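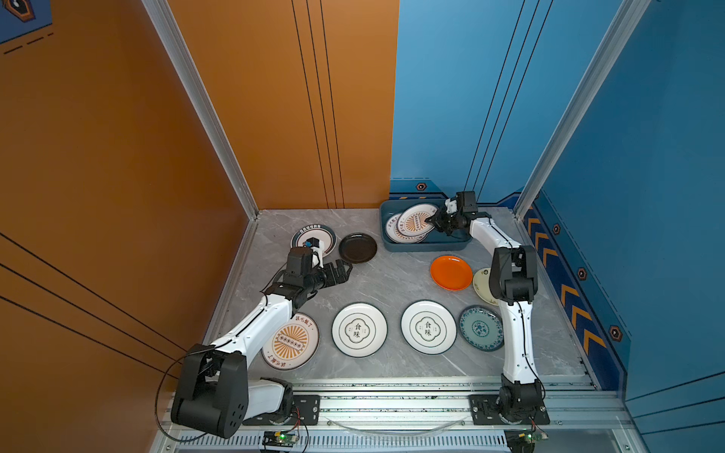 In Defense of the Good Plates

214 shares | 39 comments

My grandmother owned a set of dishes that came out twice a year, and I believe she enjoyed them on neither occasion. She was too busy watching our elbows. When the set came to me it traveled in newspaper and went straight to the top of a closet in Ketthorpe, where it stayed for 9 years because I had learned from her that nice things are for later.

I would like to argue, as gently as I can, against later.
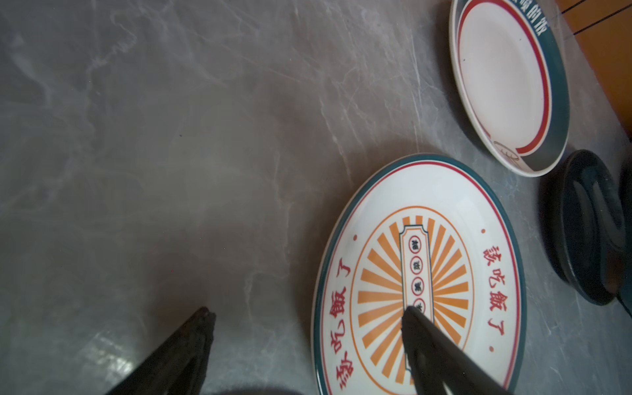
It started with a plain Tuesday sort of supper, soup and toast, when the dishwasher was full and I was too tired to wash a bowl. I climbed up and got one of hers. The soup was from a can. I sat there longer than I usually do, and I even put my phone in the other room - a thing I had been promising to do since February.

People tell me this is fine for a person who lives alone, and that I should try it with children in the house. I did raise children, and we broke a good many cheap dishes together, and I was cross about every one of them. The price had very little to do with it.
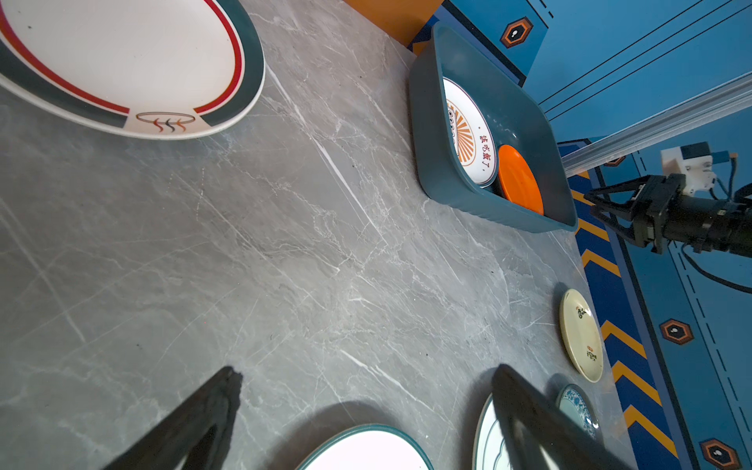 So what happens when one breaks?

You sweep it up and you eat off the others. I have lost two so far, one to the faucet and one to my own big sleeve, and I was sad for an evening each time. My cousins think I should have sold the set while it was whole, and perhaps they're right, but I can't remember a single happy meal I ever had off a receipt.
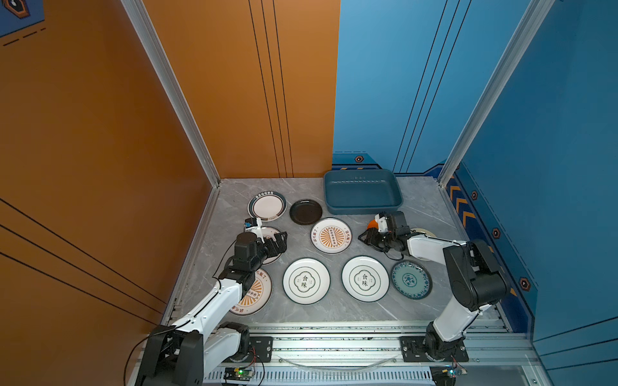

I feel the same way about the fancy soap, the candles with the price still stuck on the bottom, and the tablecloth from Rudberg that I ironed and folded for years without once spilling gravy on it. It has gravy on it now. I think my grandmother would have fussed terribly, and then I think she would have asked for seconds.

Related
Letting the guest room be a mess
Why I stopped saving wrapping paper
A long walk around Rudberg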